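Fixing Chipped Edging on a Work Table
Posted 13/08/2023 by Keyvan Abbasi

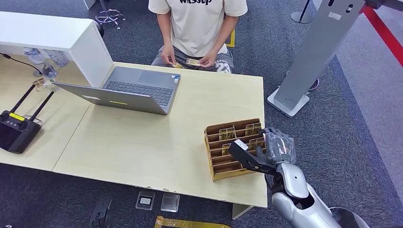
The table with the chipped edging, along the near side.

Edging takes most of the knocks on a shared work table. Chairs hit it, bags drag across it, and once a small piece has gone the rest tends to follow. A short run of chips can be repaired in an afternoon without replacing the top.

What you need
Wood filler in a colour close to the top
A flexible filling knife
Fine sandpaper and a sanding block
Masking tape
A touch-up marker, or a small tin of matching paint
A damp cloth

I used Burnex filler in light oak. The Kaneko one is fine too but sets faster, so mix less of it at a time.

Clear the table first
Take off laptops, chargers, drink bottles and anything else that doesn't like dust. Unplug cables at the wall end and coil them up. If two tables are pushed together, pull them apart and check the edges that were hidden at the join.

Repair the edge
1. Pick off any loose bits with the knife. If a piece won't come away easily, leave it.
2. Wipe the edge and let it dry.
3. Run masking tape along the top surface, right up to the edge.
4. Press the filler into the chips and leave it slightly proud.
5. Leave it to harden for the time on the packet. Mine said two hours and I gave it three.
6. Sand along the length of the edge with the block held flat. Don't round off the corner.
7. Peel the tape, wipe away the dust and colour the patch. Two thin coats look better than one thick one.

If the table stands on carpet, put an old sheet down before you sand. Filler dust is a pain to get out of dark carpet and the vacuum never gets all of it.

Keep bags and elbows off the repair overnight. If a chip is longer than your thumb, skip the filler and fit a new strip of iron-on edging.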